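# Review: Curnitden, Second Edition

**Constituency mapping and vote-transfer software for election offices and policy institutes**

*Published by the Molledgate Center for Electoral Practice, August 2024*

Curnitden is a desktop program for recording, mapping and modeling election results under ranked-choice and party-list systems. It is produced by Bovby and sold on annual license. The Center evaluated the second edition during the Mussa district council elections, in which 292 polling places reported and 32 seats were filled. The evaluation was led by Belmiro Cardoso, with technical review by Gonçalo Abreu.

## Scope

The Center considered whether the program could be relied upon by a mid-sized election office or research body with no programmer on staff. Suitability for national elections was not examined. Bovby supplied a standard license at the published price and had no part in the preparation of this review.

## Entering results

Results may be typed in by hand or imported from a spreadsheet. The import tool is strict. A column heading with a trailing space will cause the whole file to be refused, and the message shown does not name the column at fault. Staff lost most of a morning to this before the pattern was understood. Once a file is accepted, the checks are thorough: totals that exceed the registered electorate are flagged, and a correction cannot be saved without a written note and the initials of the person making it.

The correction log deserves particular mention. It can be printed in full and is laid out clearly enough to be given to party agents without further editing.

## Transfers and coalition modeling

The transfer module is the main reason to purchase the program. Each round of counting is stored separately, and a user may step back to any earlier round without disturbing the final result. In Mussa, where 6 parties won seats and none held a majority, this made it possible to see where the smaller parties' voters had placed their second preferences.

Coalition modeling is less satisfactory. The program lists every combination of parties that reaches a majority but takes no account of stated refusals to govern together. These must be removed by hand, and the list is rebuilt from scratch each time the file is opened. The Center reported the matter to Bovby in June and received an acknowledgment.

## Maps

District boundaries load quickly and print well in black and white. The default color scheme assigns two shades of green to neighboring parties in the seat order, and the shades are difficult to tell apart on a projector. Colors can be changed, though only by the account administrator.

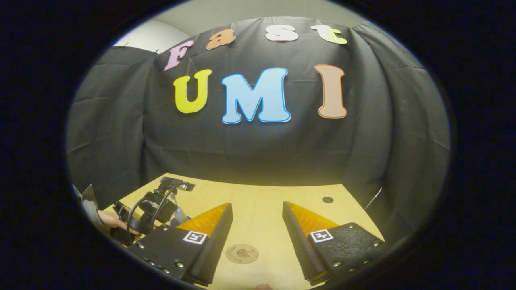 *Colorful cut-out letters on a black fabric backdrop.*

## Support and documentation

The printed manual is accurate but assumes knowledge of counting rules that temporary staff may lack. Telephone support is available during office hours only, a serious limitation on election night. Written questions were answered within 2 working days.

## Recommendation

The Center recommends Curnitden for offices that conduct ranked-choice counts and must account for them publicly. Offices using a simple plurality system will find little in it that a well-kept spreadsheet does not already provide. Purchasers should run a full import test with their own files before the license period begins, and should appoint a second administrator.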